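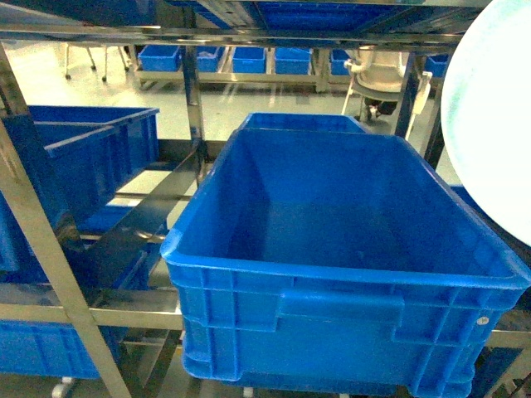 The Standard Box

Before 1977, apples left the Villau valley in whatever the grower had on hand: wine cases, fish boxes, sacks. Each arrival at the packing house had to be tipped out and weighed again, and the price was argued at the scale.

The change came from Odevwood, a sawmill that had cut barrel staves since 1807. Its manager at the time, Dorin Sima, offered growers a nailed pine box with fixed inside dimensions and a tare weight branded on the end panel. Loads could then be counted by the box. Twelve growers signed up for the first harvest.

Pine had known faults. It took up water in the cold store, so the branded tare drifted over a season, and the rough boards bruised thin-skinned fruit. Plastic solved both problems and introduced others. Smooth walls reduce abrasion, but a solid wall restricts airflow, and a full stack cools slowly from the outside in. Ribs stiffen a wall without thickening it. Taper lets empties nest, which cuts the volume of a return trip, although a nesting box needs some other means of carrying a load when full.

Luminița Stanciu, who schedules transport for the packer Sugden, treats the return trip as the main cost. "A full truck pays for itself," she says. "The empties are where we lose money."

Deposits are the remaining dispute. Growers pay 40 cents a box and want it back at delivery. Sugden refunds after washing and inspection. A revised agreement is due in October, and Anisa Ngui, negotiating for the growers, expects the inspection clause to stay.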